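Moving my blog off its old host: a thread

Róisín Brophy
October

1/ I moved my blog to a new host this month. A few people asked how I did it, so I'm putting the steps in one place. The blog has been going since before I knew what a permalink was, and the address structure shows it.

2/ The old host was Buchanan. They were fine for years. Then the renewal price went up and the control panel got slower, and support replies began arriving the next evening. I'd been putting off leaving because of the number of posts: 428, plus pages.

3/ The new host is Travum. I picked them because they let you build the site on a temporary address before you point your domain at it. Check for that before you pay anyone. Some hosts call it a preview address, some call it staging.

4/ First job was a backup. Two copies, one on my laptop and one on a drive in the desk. You need the files and the database. A lot of people download the files, see the pictures in there and think they have everything. The words are in the database.

5/ The export tool inside the blog itself gave me a text file of posts and comments. I kept that too, but I didn't use it for the move. It doesn't carry your theme settings or your sidebar, and you end up rebuilding those by hand.

6/ Then I cleared out. 300 drafts, most of them a title and one line. I kept nine. I also took out the plugins I'd switched off and forgotten. Switched-off plugins still travel with the files.

7/ Uploading took an evening. The database import failed on the first try because the file was over the size limit. Travum support raised the limit for me by chat. If yours won't, you can split the file in 2 and import the parts in order.

8/ Next, the config file. It has the database name, user and password in it, and all three change when you move. I got the user wrong and had a blank white page until I spotted a missing underscore.

9/ Links. My oldest posts have the year and month in the address, the middle ones have only a number, and the newer ones have the title. I wanted all of them to have the title. That meant redirects, so that anyone following an old link lands in the right place.

10/ I used a plugin called Kokbridge for the redirects. You give it a two-column list, old address and new address, and it does the rest. Making the list was the slow part. A spreadsheet formula did most of it and I fixed the odd ones myself, mainly titles with apostrophes.

11/ Pictures next. I had over 2000 in the media folder, many of them the same picture at different sizes. I left the sizes alone. What I did change was any picture address with the old temporary domain in it. A search and replace on the database does this, but use a tool made for it. A plain text replace can break your widget settings.

12/ Domain last. I lowered the time-to-live setting the day before, then changed the name servers at 6 in the morning when I get the fewest readers. My own broadband was still showing me the old site at lunchtime. My phone had the new one by breakfast.

13/ Email caught me out. My address was on the same domain and the mail records didn't come across with the rest. I lost half a day of post. Write your mail records down before you touch anything.

14/ Things I checked afterwards, in this order:

- Front page and the archive pages, logged out.
- Contact form, with a test message from a different address.
- Comments, both leaving one and approving one.
- Picture sizes in the post column, on a laptop and on a phone.

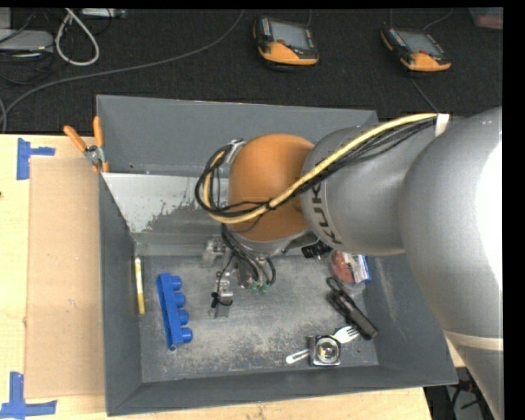 - The feed. Mine had a blank line at the top, which some readers won't accept.
- Search box.
- The padlock in the address bar, on more than one page.

15/ Visitor numbers dipped for the first week and are back where they were. I've kept the Buchanan account open until the end of the month in case something turns up missing. So far it's been one PDF.

16/ If you subscribe by email you don't need to do anything. If you subscribe by feed and it's gone quiet, remove it and add it again.

Last updated: October, 9.40 pm. Added the note about feeds.

Comments

zarkville_notes: The mail records thing happened to me as well. Took me two days to notice.

Penny W: Did you keep your old comments? Mine came over with all the dates set to the day of the import.

Róisín Brophy: Yes, they came with the database and the dates were right. I think the dates go wrong if you use the export file.

tomh: Feed is working again here, thanks.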